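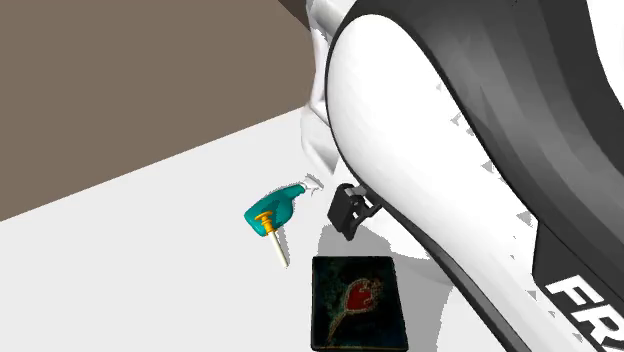
**Ilse Marrable**, doctoral researcher in environmental law

*Figure 1. Rendered view of a robot arm with a white shell and black casing.*

## 4. Compliance with the river order in Fleddale

### 4.1 Terms of the order

The order against the Moges dye works was made after a claim by residents living downstream of the outfall. The court found that the firm had gone over its discharge permit and that the district had not acted on its own test results. It did not close the works. It told the firm to install a settling tank, to keep a daily log of the color and acidity of its discharge, and to report to the court within 60 days. The district was told to take its own samples and to publish them.

Orders of this kind are usually called continuing orders. The judge keeps the case open after the main ruling and calls the parties back to explain what they have done. The earlier work reviewed in Section 2 mostly treats the ruling as the end of the story. In Fleddale most of what matters for the river happened later, in short hearings that drew little notice and left a thin written record.

### 4.2 Reporting to the court

The firm filed its first report on time. It covered the tank and said very little about the log. At the first follow-up hearing the court asked for the log itself, and the firm handed in a summary instead. The judge accepted the summary but ordered that full entries be attached from then on. There were four follow-up hearings in all. Full entries were attached at the last two.

The district's record is harder to follow. Samples were taken at the outfall and at the footbridge in Flulham, but the results were posted in different formats and sometimes only as a notice on the door of the district office. Residents told the court they could not compare one month with the next. The district answered that the order required it to publish and did not say how. On a strict reading this was correct. The court then set out a standard table, and the results were posted in that form from May onward.

This exchange shows a weakness in the drafting. The part of the order addressed to the firm had a deadline and a list of items. The part addressed to the district had neither. A public body was trusted to work out the details by itself, although its failure to act was one of the findings in the case.

### 4.3 Who brought problems back to court

Breaches were raised almost entirely by the residents' group, Evar. The district could have gone back to the court at any time and did not do so. Evar filed four complaints under the order. Two concerned late results, one concerned the missing log entries, and one concerned a discharge at night that the group had noticed by smell. The court upheld the first three. It dismissed the last for lack of evidence, noting that the district had taken no sample until the next afternoon.

Filing was cheap. The fee for a complaint under an open case was 100, far below the cost of starting a new claim, and the group could rely on findings already made. Members still had to read the results, write the complaint and take time off work to attend. An order that depends on this kind of effort may work well in a place with an organized group and poorly in a place without one. The present case cannot settle that question.

### 4.4 Limits of the record

The account given in this section rests on the court file and on the notices posted by the district. Hearings were not transcribed, so the reasons given from the bench are known only from the written directions that followed. The firm's own log has been checked for gaps in its dates but not for accuracy. No claim is made about the state of the river itself, which would need a longer run of samples than the district has published. Section 5 compares the wording of the order with the model terms introduced in Section 3.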